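Two-arm table build, shared shop

jidinix_dan
Both arms are up at the shop now. I went with black rails down the sides of the table and I'm pretty happy with it, but my cables are a mess.
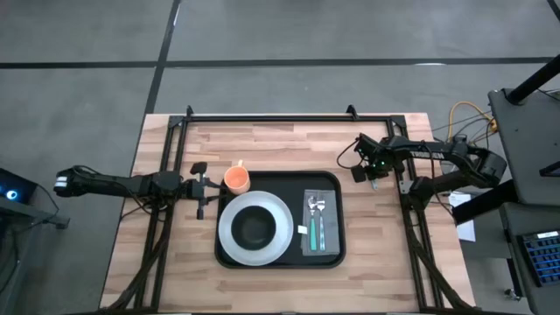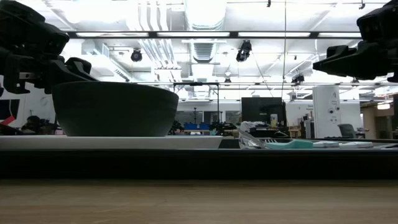
Left arm still drifts after 18 or 19 runs. Gravity comp, maybe?

Tapia
Check your base bolts first. Mine had 3 loose ones and I blamed software until March!

grinavska
Disagree, bolts give you a clunk. Slow drift is calibration.

jidinix_dan
No clunk here. Rezeroing tonight, but I'll put a wrench on it too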